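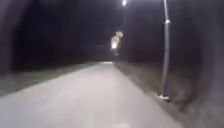

Isn't it a bit grim down there after dark, a reader asked when I said I'd be reviewing the Flirkgate path next, and is it worth the drive if you already have footpaths at home? No to the first, and a big yes to the second, especially at this time of year when it's dark before most of us have got dinner on.

Flirkgate Path, Dretlow – night review
Posted June 23, 2024

I've now walked this one in the early evening, late at night and once before sunrise with a thermos, and I love it more each time. It runs from the Simon Reserve car park through to the back of the Dretlow sports ground. The old track was gravel and tree roots, and in winter you needed a good torch and strong ankles. What's there now is a proper paved path with grass on either side and lights up on tall metal poles, and it has changed my whole winter.

The surface

Wonderful. It's smooth, and pale enough that it really picks up the light, so you can see where you're putting your feet well ahead of you. Anyone who has tried to walk on black asphalt under a weak street light will know how much difference that makes. I took the pram down it in my second week and the baby didn't stir, which I can't say for any street in my suburb. Runners seem to like it too. It's kind on the knees for a hard path, and after rain it drained quickly enough that I kept dry socks the whole way.

It's wide enough for two people to walk side by side having a decent chat and still let a bike past. There's no painted centre line along the stretch I use most, and I'd be happy for it to stay that way. People keep left and say hello.

The lights

I was worried they'd go for that harsh blue-white glare you get in supermarket car parks. They didn't, thank goodness! The lamps are bright white and the light falls mostly on the path, with a bit of spill onto the grass. Look away from it for a minute and you still get proper darkness, and on a clear night there are stars (bring a beanie and stand on the verge for a while, it's worth it). The poles are slim and plain grey and sit off to the side on the grass, so you won't be dodging them on a scooter.

They do dim late in the evening, and I found the change a little sudden the first time. You can still see the edges of the path perfectly well. I'd carry a small torch anyway if you plan to be out late, mostly for finding your keys back at the car.

The verges

A small thing, but I really rate a path with a clean edge. On the stretch I like best, the grass comes right up alongside and the line between the two is crisp, so you can tell straight away if you've drifted. The dog gets a soft strip to trot along and I get the hard bit. The left side as you head out from Simon Reserve is the dimmer of the two, so that's where a dropped glove will go missing. Ask me how I know. (It was a good glove, too.)

Getting there and how long it takes

The full length is 600 metres one way. If you have little kids or a sore hip, there's a bench at the 300 metre point that makes a very good place to turn around. An easy there-and-back took me 17 minutes, with one stop for the dog to inspect something. Parking at the reserve is free, though the gate is locked overnight, so check the sign before you settle in for a long wander. The 17 bus also stops on the Dretlow side if you'd prefer to leave the car at home.

What I'd change

Not a lot. I'd like a water tap at the Simon Reserve end and a bin at the other, as you currently have to carry your little bag of dog business the whole way back. A second bench would be great for older walkers. And the entrance is easy to miss in the dark – the sign is set back behind a hedge, and I drove past it on my first visit, did a lap of the roundabout and drove past it again.

Would I recommend it?

Absolutely. If you've been putting off an evening walk until spring, go now, while the air is cold and the long pale stretch of path is lit up with all that dark beyond it. It feels like a bit of an adventure and you're home in time for the news. I'm planning to go back in July with my parents, who haven't walked anywhere after dark in years, and I'll add a note on how they found the slope near the sports ground.

Rating: four and a half out of five. The missing half is for the bin.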